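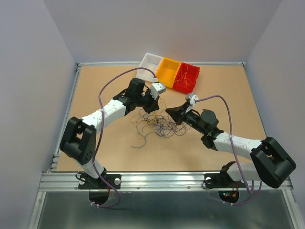
Duvness의 라이브 음반 《Skindamholm》 믹스를 다시 시작했다. 받은 오디오 파일은 183개이고, 이름 규칙이 통일되어 있지 않다. 같은 곡의 건반 트랙이 "key_L", "piano close", "Audio 17_03"으로 흩어져 있고 본 공연과 리허설이 같은 폴더에 들어 있다. 현재 분류 상태는 빨간 통에만 노란빛 선이 한 가닥 들어 있고 옆의 흰 통과 노란 통은 비어 있으며 나머지 선은 그 앞에 엉킨 채 놓인 것과 같다. 드럼 오버헤드만 자리를 찾았고 건반과 보컬은 아직 시작하지 못했다. 지난번 믹스를 폐기한 이유도 이 단계에 있었다. 2절 보컬에 리허설 테이크가 섞여 들어간 것을 마스터링 직전에 발견했고, 그 시점에는 오토메이션을 전부 다시 그려야 했다.

이번에는 파일 이름을 믿지 않고 길이와 타임스탬프만으로 나눴다. 본 공연 녹음은 WAV 헤더에 시작 시각이 기록되어 있고 리허설 녹음에는 없다. 녹음 담당이 중간에 레코더를 바꾼 듯하지만 확인된 내용은 아니다. 헤더가 있는 파일을 먼저 타임라인에 올리고, 없는 파일은 객석 마이크 트랙과 파형을 대조해서 맞는 것만 남겼다. 파형이 맞지 않는 파일은 지우지 않고 비활성 폴더로 옮겼다.

## 저역 정리

공연장 Plonunach는 바닥 공진이 심하다. 킥 드럼이 울릴 때마다 건반 마이크와 보컬 마이크에 같은 대역이 올라온다. 처음에는 모든 트랙에 하이패스를 걸었는데, 피아노 왼손 음역이 얇아지고 첼로의 활 소리만 남았다. 지금 설정은 다음과 같다.

- 보컬: 하이패스를 비교적 높게 두고 기울기는 완만하게. 멘트 구간은 별도 클립으로 분리한다.
- 피아노: 하이패스를 40Hz에 두고, 공진 대역은 다이내믹 EQ로 최대 2dB만 줄인다.
- 첼로: 하이패스 없음. 킥과 겹치는 구간에서만 볼륨 오토메이션으로 처리한다.
- 객석 마이크: 곡 중에는 저역을 크게 깎고, 박수 구간에서 원래대로 돌린다.

다이내믹 EQ의 릴리스는 곡마다 다르게 잡았다. 느린 곡에서 짧게 두면 피아노 잔향이 출렁이는 것이 헤드폰에서 바로 들린다. 스피커에서는 잘 드러나지 않는다. 모니터링은 두 가지로 번갈아 했고, 서로 판단이 갈리면 헤드폰 쪽을 따랐다.

## 위상

드럼 오버헤드와 객석 마이크 사이의 거리가 멀어서 지연 보정을 할지 말지 오래 고민했다. 보정하면 스네어 타격이 선명해지지만 홀의 깊이가 줄어든다. 이 음반은 밴드가 홀 소리를 원해서 장소를 고른 경우이므로 보정하지 않기로 했다. 스네어가 필요한 만큼 나오지 않는 곡에서는 근접 마이크를 조금 올렸다.

극성은 별개의 문제다. 첼로의 픽업과 마이크가 반대로 들어와 있었다. 픽업 쪽을 뒤집으니 중저역이 돌아왔고, 그동안 EQ로 올려 두었던 부분은 모두 삭제했다. 순서가 거꾸로 된 작업이었다. 앞으로는 EQ를 열기 전에 극성부터 확인하도록 템플릿의 메모 트랙에 적어 두었다.

## 보컬 블리드

보컬 마이크에 들어온 심벌은 게이트로 해결되지 않는다. 노래가 없는 구간을 닫으면 심벌의 음색이 구절마다 바뀌고, 오버헤드를 아무리 만져도 그 변화가 가려지지 않는다. 게이트를 끄고 클립 게인으로 호흡 사이를 조금씩 내렸다. 시간이 오래 걸리지만 결과가 예측 가능하다.

컴프레서는 2단으로 나눴다. 앞단은 빠른 피크만 잡고 뒷단은 느리게 전체를 누른다. 한 대로 처리하면 후렴에서 심벌이 따라 올라온다. 디에서는 컴프레서 뒤에 두었다가 앞으로 옮겼는데, 라이브 마이크에서는 앞에 있는 편이 나았다. 스튜디오 녹음에도 같은 순서가 맞는지는 시험해 보지 않았다.

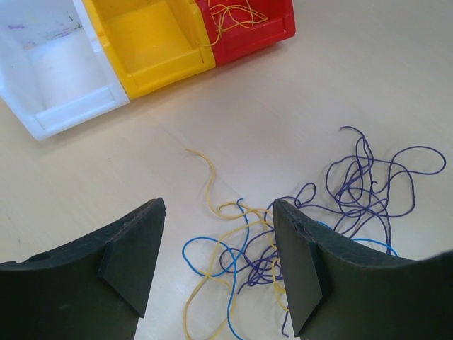

## 남은 작업

마지막 곡 〈Eynon〉은 아직 손대지 못했다. 앙코르라서 박수가 인트로 위로 길게 겹치고, 피아노가 아주 작게 시작한다. 박수를 줄이면 피아노의 첫 화음도 같이 줄어든다. 스펙트럼 편집으로 박수만 덜어 내는 방법을 시험했으나 화음 뒤쪽에 금속성 잡음이 남았다. 밴드는 박수를 그대로 두어도 된다는 입장이고, 나는 첫 화음 전까지만 두고 싶다. 두 버전을 만들어 보낼 예정이다.

곡 간격도 정해지지 않았다. 멘트를 전부 빼면 박수가 끊기는 자리에서 홀의 배경 소음이 바뀌므로 빈 홀 소리를 따로 깔아야 한다. 공연 전에 녹음된 홀 소리가 비활성 폴더에 있었다. 파일을 지우지 않고 옮겨 둔 덕분에 쓸 수 있게 되었다.

음반은 10월 발매로 잡혀 있고, 마스터링에는 리미터를 걸지 않은 24비트 파일을 넘긴다. 세션 백업은 곡별로 나누어 보관 중이며, 다음 글에는 〈Eynon〉의 박수 처리 결과를 적겠다.

2023년 5월 25일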